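Sidcombe Public Library District
Beginning 16th January, the District will change the way it accepts donated goods at its branches. The posts in this thread set out what is changing, what is staying the same, and where residents may direct questions. (1/14)

The District has accepted donations for its winter supply shelf for several years. The shelf offers household and personal care items free of charge to any resident who asks. No library card is needed, and no proof of address is requested. (2/14)

In the last program year the shelf filled 3,912 requests across all branches. Demand was highest at the Beltari Street branch, which serves the eastern neighborhoods and stays open until 8 p.m. (3/14)

Storage has not kept pace. The back room at Beltari Street was designed for book returns and interlibrary loan crates. Staff have been moving donated goods between that room and the meeting room, and several public bookings were relocated in March as a result. (4/14)

Under the new arrangement, donations will be received at two locations only: the Beltari Street branch and the Ondieki Annex. The book drops at all other branches are for library materials. Please do not leave bags or boxes beside them after hours. (5/14)

Items accepted: unopened packages of tissues, diapers, soap, toothpaste, laundry detergent and period products; new socks and gloves; unopened pet food. Inner packs from a larger package are welcome if each one is still sealed. (6/14)
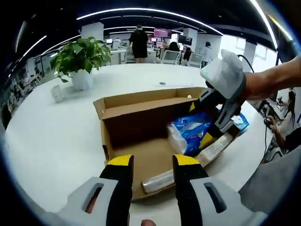 Packaged goods in an open cardboard box.

Items not accepted: medicine, infant formula, glass containers, used clothing, car seats, and anything past its printed date. Food for people should be taken to the Dinov Community Pantry, which has refrigeration and is inspected for that purpose. (7/14)

Donors are asked to use boxes that one person can lift. Please do not tape the box shut. Staff check the contents at the desk, and a sealed box must be cut open before it can be logged. Empty boxes will be returned on request. (8/14)

Donation hours at Beltari Street are 10 a.m. to 6 p.m. The Ondieki Annex will receive donations from noon to 4 p.m. and is reached by the ramp on the parking lot side. The front steps of the Annex remain closed for repair. (9/14)

Groups planning a collection drive should contact the branch before setting a delivery date. A drive expected to bring in more than 600 items will be scheduled at the Annex. Drives already confirmed in writing will go ahead as arranged. (10/14)

Residents who use the shelf will see little change. Requests may still be made at any service desk, by telephone, or on the paper slips kept near the entrance. Orders may be picked up at any branch, including those that no longer receive donations. (11/14)

The District does not record the names of people who make requests. Slips are kept until the order is picked up and are then shredded. Staff may ask for a diaper size or a pet's approximate weight so that the correct item can be set aside. (12/14)

Cash gifts cannot be taken at the desk. Residents who wish to give money may do so by check, payable to the Sidcombe Public Library District, with "supply shelf" on the memo line. Receipts are mailed for all gifts. Receipts for goods list the items received and do not state a dollar value. (13/14)

The full policy is available in print at every branch and on the District website under Notices. Large-print copies may be requested at the desk. Written comments will be accepted through the end of March and will be included in the packet for the next regular board meeting. (14/14)

Correction to post 9: the Ondieki Annex will receive donations from noon to 5 p.m. The hours posted on the Annex door are correct. We regret the error.

Several residents have asked about book donations. These are handled separately by the Friends of the Library and are not affected by this notice. The Friends' sorting room is on the lower level at Beltari Street.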